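My grandmother kept her kitchen table for most of her life, and I suspect she loved it more than she loved several of her relatives. It came from a shop in Jingate, it took two uncles to get it through the door, and by the time it reached me it had so many rings and scratches that my husband gently asked whether we might put a cloth over it. We did not.

I have been thinking about that table a good deal this winter, having spent a happy afternoon in Rastomville with Debashish Paul, who has been refinishing old furniture there for 30 years and who will talk about wood grain until the coffee is cold (mine was, and I drank it anyway). He likes a brown with some depth to it, and he likes the places where the lines quit running straight and begin to curl.

"People want me to sand all the way down to nothing," he told me. "I tell them, leave a little. You'll miss it."

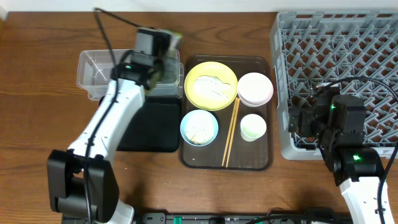
Vol. 7, Issue 2

His own way with a tired tabletop is slow. He washes it, lets it sit overnight, and then goes over it by hand with the grain, never across, stopping every so often to lay his palm flat and feel for the rough spots. Oil comes last, in thin coats, with a long wait after each one.

Tianyou Luo, who runs the Harju salvage yard across the road, sends him most of his customers. He sold 300 old tables last year, many of them to young couples furnishing a first apartment, and he told me the ones with a burn mark or a child's initials go first. I was so pleased to hear it! I went home and showed my husband the long scratch by my own place at the table, the one my mother made with a pie tin, and we had our supper there as usual.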